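What People Do With Their Stuff: Storage Habits in Shared Student Housing
Project report
Kamonchanok Phetsri
Submitted 2025-08-18

Background

I began this project after moving into Prasten, a shared house with one bathroom and a hallway that several people had independently decided was a closet. The official inventory listed "adequate storage throughout." I wanted to find out what a person would have to own for this to be true.

The research question, after my advisor made me shorten it, was: where do small everyday objects live in a shared house, and who decides? Small everyday objects meant anything you could carry in one hand and would be annoyed to lose. Keys, combs, chargers, nail clippers, scissors, tape, the good pen. Furniture was left out, and so was food, which has its own literature and its own fights.

Method

I recruited 31 residents from three houses: Prasten, Nakpan and Conby. Each person kept a diary in June, writing down every time they looked for something and could not find it. They noted the object, where they looked first, where it was in the end, and whether they had said anything out loud. The last column was optional. It was also the best filled in.

I then visited each house and drew a floor plan of the shared rooms, marking which surfaces were used for keeping things and which were used for putting things down "for a second." I had planned to treat these as two separate categories. Residents did not.

The diaries were handwritten, at my insistence, on the theory that people would be more thoughtful with a pen. Two of them spent part of the month lost. I have included both in the results, with the missing days left blank.

Results

The diaries recorded 142 failed searches. Chargers led by a wide margin, followed by scissors and then hair things, a category I had to invent when it became clear that nobody agreed on what counted as a brush. Keys did much better than expected. Every house had a hook for keys, and people used it, possibly out of fear.

The hook turned out to be a useful clue. Objects with one fixed place that everyone could see were hardly ever lost. Objects with a drawer were lost all the time. At Nakpan the kitchen has a drawer labeled "misc" and another labeled "misc 2," and residents looked in both, in order, before asking anyone. The second drawer contained mostly takeout menus and a candle.

Price made little difference. Nakpan had bought a Samosano shelf organizer with a compartment for everything, and within a month every compartment held batteries. Conby kept its scissors standing in an old jam jar by the sink, and the scissors appear in the Conby diaries once, on the day somebody washed the jar.

I also asked who had chosen each storage spot. Most people said it had been like that when they moved in. I traced the Conby jam jar back through two sets of former tenants before the trail went cold. As far as I can tell it came with the building.

Discussion

Open containers did better than closed ones in all three houses. My guess is that a thing standing upright in a small box or jar announces itself – you see the handle before you have started looking. A drawer asks you to remember. Residents under deadline are not good at remembering, and by the diaries' account they are not good at closing drawers either.

There are limits. Three houses is a small sample, and I live in one of them, so my own lost charger is in the data four times. The diaries depend on people admitting they lost something, and one participant at Conby reported a perfect month, which her housemates asked me to look into.

If I did this again I would run it across a full semester and leave out the floor plans, which took the longest and mainly taught me that I cannot draw stairs.
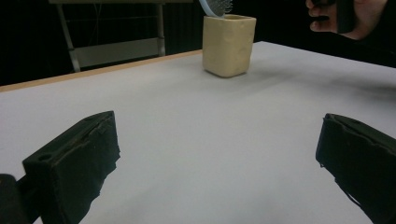
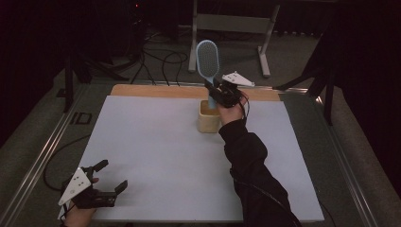
Figure 2 (second picture). A hairbrush in a small square container, handle down.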